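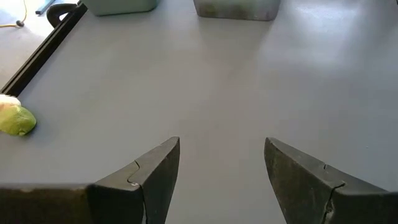 Workroom tables and benches — monthly check, April
Nedidgate Community Workshop, Room 19
Done by: Azra Pavlović
Copy to: Orlando Marulanda, Kekeli Kpodo

I did this one first thing, before the kettle was on, so forgive the handwriting on the paper copy. Same list as last month with two extra lines at the bottom that Kekeli asked for. OK means I'm happy, WATCH means look again next month, FIX means somebody please do something!

TABLETOPS

1. Surface smooth, no chips or lifting — OK
I ran my palm over the big grey one, all the way to the far side and back, and didn't find anything that would catch a sleeve. I do like that table. It's a nice plain colour, so you can spot a dropped pin or a bit of swarf straight away, which you never could on the old green one.

2. Edges and corners free of splinters and sharp bits — WATCH
The grey one is good. The side bench by the sink has a rough corner about hip height and I found it with my hip. I've put tape over it for now.

3. Glare — WATCH
The grey top has a bit of a shine to it and in the late afternoon Jhair says he ends up squinting. Could we try the blind halfway down after 3 pm and see how he goes? If that's no good I'll ask about a mat.

4. Clean, no residue — OK
Please keep using the Mokura spray and a soft cloth. Whoever left the scouring pad on the drying rack, I've binned it. Those pads will dull the finish in no time and then we'll never get glue off it.

LEGS AND FRAMES

5. Stands level, no rocking — FIX
The grey table is solid. The folding table (tag 781) rocks badly at the window end, and I mean badly, my tea went for a walk. One of the feet has lost its rubber cap. I've folded it up and leaned it in the hallway with a note on it. Please don't bring it back in, even for "just five minutes", Wálter.

6. Bolts and brackets tight — OK
Two needed a quarter turn. The Allen key is back on its hook.

7. Locking castors hold — OK
Kicked every one of them. All held.

AROUND THE TABLES

8. Walkway clear, 40 inches minimum on the door side — OK
Just. The stool stack had crept out again so I pushed it back against the wall.

9. Cords off the floor — FIX
The extension lead for the Barbieri lamp is running straight across where people walk. It needs a cover strip or it needs to come in from the other wall. I'd go with the other wall myself, but I'm not the one moving the shelves.

10. Lighting good enough to work by — OK
One tube over the sink is slow to start. Not a safety thing yet, only annoying.

11. Stools in good order — WATCH
One has a wobbly seat. I tightened it and put it at the back of the stack.

EXTRA LINES FOR KEKELI

12. Load labels readable — FIX
The label on the side bench has rubbed off completely. I remember it being a Zivitz bench but I'm not going to guess at the weight, so nothing heavy on it until we've got the sheet from them.

13. Tables wiped down at close — WATCH
Better than last month. The sheet was signed most evenings, with a gap in the middle of the month when I think everyone assumed someone else had done it.

COMMENTS

Orlando: Cap for 781 is ordered. I'll fit it myself and Azra can do the tea test after. Happy to swing the lamp lead over to the other wall, I'll need 30 minutes and someone to hold the ladder.

Jhair: I can hold the ladder. Blind halfway is fine, I tried it yesterday.

Kekeli: Thanks Azra. Chasing the bench sheet now. Can we keep line 13 for another couple of months please?

Wálter: It was ten minutes.

Azra: Line 13 stays on. Corner of the side bench still wants a proper sanding, the tape is already peeling.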